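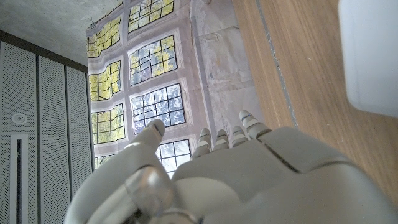
Ticket 1766
Site: Wadside
Cell: Pană
Component: Zoltia hand, wrist camera, Asero cell controller
Priority: Medium
Status: Resolved, monitoring
Summary: Hand home check fails at startup, fault 70, intermittent

Reported behavior

At startup the arm goes to the check pose, the hand opens to home, and the Asero controller compares the wrist camera view with the stored home reference. On the Pană cell the check now fails on some mornings with fault 70 (fingertip position out of tolerance). Clearing the fault and running the check again usually passes, sometimes on the first retry and sometimes after several. Once the cell is up, it runs normally until the next startup.

The fault text names a different finger from one failure to the next. Most entries name the two fingers nearest the thumb. The thumb has been named as well. The finger farthest from the thumb has never been named.

No grasp faults in the same period. No motor current warnings. The operators want to know if the hand is safe to keep in service.

Environment

Hand firmware and controller software are the same versions as on the second cell at this site, which does not show the fault. Both cells use the same check pose file. The hand on Pană was last opened in December for a thumb cable replacement and has been calibrated since then.

Log

07:40 - Reproduced on a cold start. Fault 70, second finger. Cleared, ran the check again, passed. Saved the camera still and the joint log from both runs.

07:55 - Compared joint logs. Encoder values at home are the same in the failed run and the passed run, within one count on every joint. The fingers are going to the same place both times. The controller is reporting a position error that the encoders do not show.

08:10 - Checked for a slipped encoder anyway. Powered the hand down, moved each finger by hand to the open stop and read the raw values at the stop. All match the calibration sheet. Worked the thumb base joint through its travel with light pressure. No backlash beyond normal. Hand mechanics ruled out for now.

08:35 - Camera bracket. Screws tight, witness marks lined up. Cleaned the lens with a dry wipe. Connector reseated, lock clicked in. Ran the check again: fault 70, leftmost finger in the camera view. Cleaning made no difference.

08:50 - Set the controller to repeat the check without moving the arm between runs. With the arm and hand held still the check still gives mixed results. That takes arm repeatability off the list too. What is left is the image processing.

09:15 - Turned on the overlay that shows the detected fingertip outlines. On a passed run the outlines sit on the fingertips. On a failed run one of the outlines jumps off its fingertip and locks on to something behind it. The offset is large enough to trip the tolerance, and the detector still reports high confidence for it.

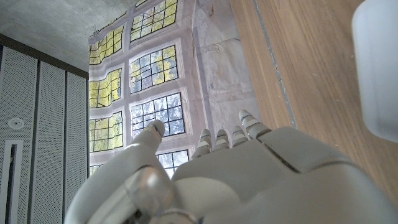 09:30 - The check uses edge contrast to find the fingertips, with a search window above each one. A plain background gives it one strong outline per finger. On this cell the hand opens toward the hanging print, and the dividing bars in the printed windows are thin, dark and regular. The joint lines on the fingers are also thin and dark against a pale shell. To an edge detector these look much alike, and the search windows for the thumb and the nearer fingers cover a good part of the window grid. The farthest finger reaches the highest against the pale part of the print, where there are only creases, which fits with it never having been named in a fault.

09:40 - Asked the operators about the print. It was hung after the home reference was recorded. The reference image stored on the controller was taken against the bare wall. The second cell has nothing hanging in view of its check pose.

Checked the change sheet for the cell. The print is not on it. It was treated as furniture, so no one ran the vision checks again after it went up.

10:05 - Question from the shift: why does it pass at all, and why mostly on retry. Exposure is set to automatic and the check takes its image as soon as the hand reports home. On a cold start the camera has not settled and the image comes out lighter or darker than the reference. On a retry it has had more time. Pulled the exposure values from the saved runs and the failures do group at the start of the settling period, though not all of them. A few failed with exposure already steady. Exposure makes it worse but is not the whole cause.

10:20 - Options considered:

1. Take the print down. Quick, but the print belongs to the current job setup and production wants it left in place.
2. Record a new home reference with the print in view. Rejected as a full fix. The sheet is wrinkled and will not hang the same way for long. The reference would go stale and the fault would come back.
3. Widen the tolerance on fault 70. Rejected. The wrong outlines are far enough off that the tolerance would have to go past the point where the check catches a real finger problem.
4. Change the check pose so the fingertips are seen against the light wood surface instead. Needs the arm path checked for clearance. The gray strip along the wood also needs to stay out of the search windows.
5. Mask the background using the hand model and score only edges that move with the hand.

Went with 4 for today and opened a request with Asero for 5.

10:45 - Jogged the arm to a candidate pose at reduced speed. Rotated the wrist until all fingertips had wood grain behind them and the strip was outside every search window. Clearance to the nearest fixed surface is enough with the fingers fully open. Saved as check pose 11. The old pose is kept in the file, disabled.

11:10 - Fixed the exposure for the check only. The value came from a settled image in the new pose. Automatic exposure comes back on after the check completes. Added a short wait between hand home and image capture.

11:25 - Recorded a new home reference in pose 11. Checked the overlay by eye on every fingertip and the thumb. Outlines are where they should be. The fine grain gives weak edges, well below the threshold.

11:40 - Forced fault test. Commanded one finger at a time to a small bend and ran the check. The controller gave fault 70 and named the correct finger each time, thumb included. Do not skip this step when a reference is re-recorded. A check that always passes is no use to anyone.

13:00 - Started a repeat run of 200 checks with a full hand close and open between each. Power cycled the camera every so often to get unsettled starts.

15:20 - Run finished. 199 passed. The one failure is a camera timeout directly after a power cycle, a separate fault code, and the check recovered on the next attempt. No fault 70.

Answer to the operators

The hand is fine to keep in service. The finger positions were correct in every failed run that was saved, and the error was in how the check read the image. If fault 70 comes up again on this cell, do not clear it and carry on as before. Leave the arm in the check pose, save the still and the joint log, and add them to this ticket.

Setup notes for this cell

Check pose is now 11. Anything hung, parked or stacked where the wrist camera can see it from that pose means running the forced fault test again. Put it on the change sheet. If the wooden surface is covered or moved, the reference has to be recorded again.

Cold start order has not changed: controller, arm, hand, camera. The wait before image capture adds a short pause with the hand open. The cell is not hung, so do not press reset during it.

Open items

Background masking request is with Asero, no date given. The second cell still runs the old pose and automatic exposure. It has no fault history, but the same exposure change should be made there at the next planned stop. Camera timeout after power cycle to be logged under its own ticket if it shows up in normal use.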